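Darinholm Creek Parkland Association
Minutes of the General Meeting, Mar 17, 2019
Held at the Darinholm Hall, upstairs room

Chair: Yakubu Iyamu
Present: 34 members, as per the sign-in book
Apologies: as read out and recorded in the book

Meeting opened at 7.05 pm.

1. Minutes of the previous meeting

The January minutes had been circulated by email and were taken as read. One correction: under item 4, "eastern gate" should read "northern gate". Accepted as corrected. Moved and seconded from the floor. Carried.

2. Matters arising

The sign at the northern gate has been replaced by council. The old post is still in the ground and the secretary will write again asking for it to be pulled out.

The letter to the state member about the creek reserve was sent. An acknowledgement has come back but no reply to the questions in it. The secretary will follow up by phone.

The key to the tool shed has been found.

3. Proposed addition to the reserve (Isah block)

The chair gave the background for newer members. The Isah block is 12 hectares of freehold on the western side of the creek, between the existing reserve and the rail line. It has been grazed lightly for many years and has not been cleared along the bank. The owners have told council they would sell for public open space at a fair valuation before putting it on the open market.

Council has asked for community views before it applies to the state open space fund. The fund will pay up to 60 per cent of the purchase price. Council would have to find the balance from its land reserve account.

Points raised in discussion:

The walking track now stops at the fence and people cut through the Pevex yard to get to the station. Owning the block would let the track go through along the bank.

A member asked who would look after the land once it was bought. The chair said council's parks crew would do fire breaks and fencing, and the association would be asked to take on weeding along the creek as it does now in the reserve.

Concern was expressed about blackberry on the southern slope. It is worse than it looks from the road and a spraying program should be costed in the application, not left until afterwards.

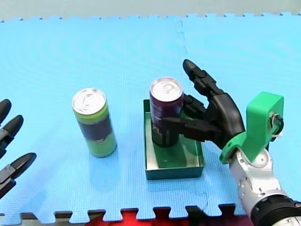 A member who lives on the rail line side asked whether the block would be open to dogs. The chair said this would be settled in the plan of management and there would be a separate comment period. Several members asked that dogs be kept on lead near the creek. Another view was that the upper paddock would suit an off-lead area. No position was taken.

It was asked whether grazing could go on in the upper paddock for the first few years to keep the grass down. The secretary will put the question to council.

Motion: That the association support the purchase of the Isah block as an addition to the creek reserve, and ask council to include weed control in its funding application. Carried, one against, two abstaining.

Motion: That the chair speak to the submission at the council meeting. Carried.

4. Footbridge

The engineer's report on the lower footbridge has been released. The decking is sound but 3 of the bearers need replacing. Council has a quote from Fatix and is waiting on a second. The bridge will be closed while the work is done and walkers will be sent round by the road. Members asked for notices to go up well ahead at both ends, as happened too late last time. Secretary to pass this on.

5. Planting day

The planting day will go ahead in winter once the ground has softened. Tubestock has been ordered from the council nursery, mostly river red gum, bottlebrush and lomandra. More tree guards are needed. Members with used guards in reasonable condition are asked to leave them beside the tool shed, flattened and tied.

The lower bank near the picnic tables will be done first. The area planted last year has had losses from rabbits and will be filled in if there is stock left over.

6. Correspondence

In: council, re mowing schedule. State parks office, re revised rules for campfires in reserves. Pevex, re people crossing the yard, asking for a sign at our end of the track.

Out: council, re gate post. State member, as above.

It was agreed to put up a temporary sign as Pevex requests.

7. General business

The bin at the car park is overflowing on long weekends. Secretary to ask council for an extra pick-up.

A member reported platypus in the pool below the weir. Sightings should be entered in the book in the hall foyer with the time and place.

Meeting closed at 8.40 pm.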